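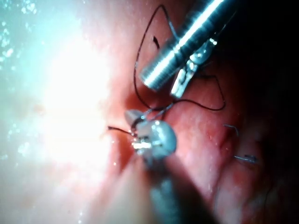

Suture practice at the Havside training room.

About Cultari

Cultari is a training center for surgical teams who want more time on suturing. We opened our first room at Havside with two benches and a shelf of thread. Today we run 40 course days a year, and 556 people have completed the basic program.

Most of our courses deal with one thing: handling needle and thread with long, jointed instruments. Participants practice picking up the suture, passing it from one jaw to the other, forming a loop and tying down without pulling too hard. It is slow work at first. We keep groups small and leave the afternoons free for repetition.

The basic program takes 25 hours, spread over one month. The advanced program, Jetska, adds running sutures and working at awkward angles. Both end with a practical session and written feedback from the instructor.
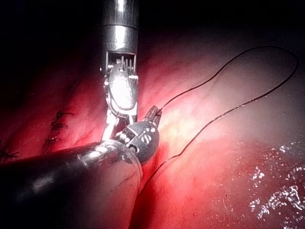 Visiting and booking

Courses are booked by the department, with up to four places per group. Instruments and thread are included in the fee. Bring your own loupes if you use them for open work. Parking is behind the Havside building, and the entrance is on the lower level.

Page updated 5/24/25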